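## 4. Fregadero: carga y lavado a mano

Este capítulo se aplica a las cocinas de alquiler Lotetti con fregadero de una sola cubeta. Antes de empezar, compruebe que el desagüe está despejado y retire los restos de comida con la espátula Corkora.

1. Coloque los platos en la cubeta, de canto y ligeramente inclinados.
2. Ponga los cuencos a un lado, nunca debajo de los platos.
3. Deje libre la zona del desagüe. 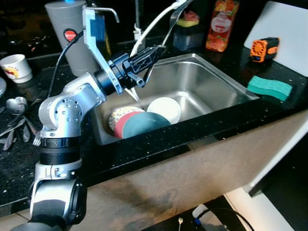 La vajilla de uso diario se lava por piezas, empezando por las menos grasas. Apoye los platos unos contra otros, como el rojo coral y el verde azulado, de modo que pueda cogerlos por el borde. Un cuenco puesto de lado, como el blanco que está junto a ellos, ocupa poco sitio y no retiene agua. Los tenedores se sujetan siempre con las púas hacia abajo.

> **Precaución:** no supere los 60 °C en el agua de lavado. Los esmaltes decorados pueden perder color.

### 4.1 Cubiertos

4. Separe los cubiertos de los platos y déjelos sobre la encimera, al lado de la cubeta.
5. Lave primero las cucharas, después los tenedores y por último los cuchillos.
6. Deje en remojo durante 8 minutos las piezas con restos secos – en un recipiente aparte, con 2 gotas de detergente Vanance.
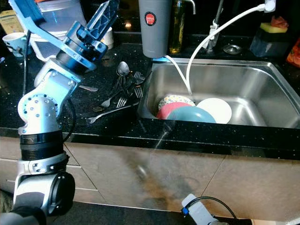
El granito admite el contacto con metal, pero conviene no arrastrar las piezas por encima. Extienda un paño si va a dejar muchas. En un montón como el que hay junto al fregadero, con tenedores en varias direcciones y la hoja de un cuchillo asomando por un lado, saque primero el cuchillo y cójalo por el mango. Los platos pueden seguir apoyados en la cubeta mientras tanto.

**Nota:** las botellas de aceite pueden guardarse detrás del fregadero, bien cerradas. Limpie la base con un paño húmedo una vez por semana.

Para el secado, consulte el capítulo 5.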